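Last updated September 29, 2026, by Laine Petrauskas. I keep this page so I can stop typing the same replies over and over (I love your emails, please keep sending them!). If your question isn't covered, use the contact form and I'll probably add it.

# Graluvura FAQ

## The basics

### What is Graluvura?

It's a bin-picking robot I'm building in a shared workshop. An arm reaches into a metal bin full of odds and ends, picks something up, and puts it somewhere else. When it misses, it tries again. That's the whole job, and I find it completely absorbing.

### Is it a kit? Can I buy one?

No and no. It's one machine, put together from a secondhand arm, a gripper I keep rebuilding, and a lot of clamps. All my notes are free to copy, though, and if you build your own version I want to see it!

### How long have you been working on it?

I got the arm home in May, carried it up two flights of stairs, and decided within a week that it couldn't live in my apartment. Everything since then has happened at the workshop.

### Do I need to be an engineer to build something like this?

I'm not one. I could solder a bit and I'd written small scripts before. The rest came from reading, asking people at the next bench, and breaking fingers (the gripper's, not mine).

## Hardware

### What did it cost?

The arm was $1,606 with its controller, which took me months to save up. Everything else came to roughly $400, and a good part of that was cable, connectors and sheet material. I was lucky on the arm. Prices move a lot, so watch the listings for a while before you jump.

### Which gripper are you using?

The current one is called Rimeo, and the one before it was Honton. Honton had wide flat pads and was wonderful with boxes and hopeless with anything floppy. Rimeo has narrow fingers that can get down between two things lying close together. It gives up some grip strength for that, and I'm happy with the trade.

### Why do the fingers keep changing?

They're the cheapest part to change and they make the biggest difference! A new finger takes me one evening. If a grasp keeps failing, I try a different tip before I touch any code, and I'd suggest you do the same.

### Do I have to clamp the bin down?

Yes. Please do. I skipped it at first and the arm shoved the bin an inch every time it brushed a wall, so every position I had saved was wrong by lunch. An ordinary bar clamp is plenty. Check it at the start of each session and give the bin a good push with your hand.

### How do you route the cables?

Badly, then less badly. Leave enough slack at the wrist for the full rotation you plan to use, tie the bundle farther up the arm, and run the last joint slowly through its range while you watch for anything pulling tight. Do this again each time you swap a gripper.

## Software

### What does it run on?

A plain desktop PC with Linux. The control program is called Adebisi. It looks at the bin, ranks the spots that seem graspable, and sends the arm to the best one. It doesn't know what anything is, only where a finger might fit.

### How many attempts does it get in a session?

I stop at 400. By then I've got plenty to look through, and the fingertips want a wipe. 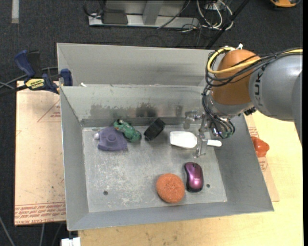
### What should I put in the bin?

Whatever you have, as long as it's a mixed bunch. My rule is that no two things should need the same grasp. A computer mouse is smooth and rounded, a sponge squashes, a toy frog is an awkward shape from every side. Anything with a handle is great for testing whether the fingers line up properly. Swap a few pieces out each week or you'll end up tuning for your favorites.

### What do you leave out?

Glass, batteries, anything sharp, and anything I'd be sad to lose. I once spent an afternoon picking foam crumbs out of a finger joint, so I'm also picky about old packing foam.

### Does it matter if the bin gets scratched?

Mine is scuffed all over the floor and it works fine. New shiny metal gave me more trouble with reflections.

## Safety and visiting

### Is it safe to stand next to?

I keep the speed low, keep the stop button within reach, and never put a hand in the bin while the arm has power. Visitors stay on the far side of the bench.

### Can I come see it?

Yes! Evenings are best. Write first so I can tell you whether the gripper is on the arm or in pieces in a tray.

### Can I send you things to put in the bin?

Please do, small and clean. The form has a box for it. Tell me what you think will happen when the arm tries to grab it, and I'll write back with how it went.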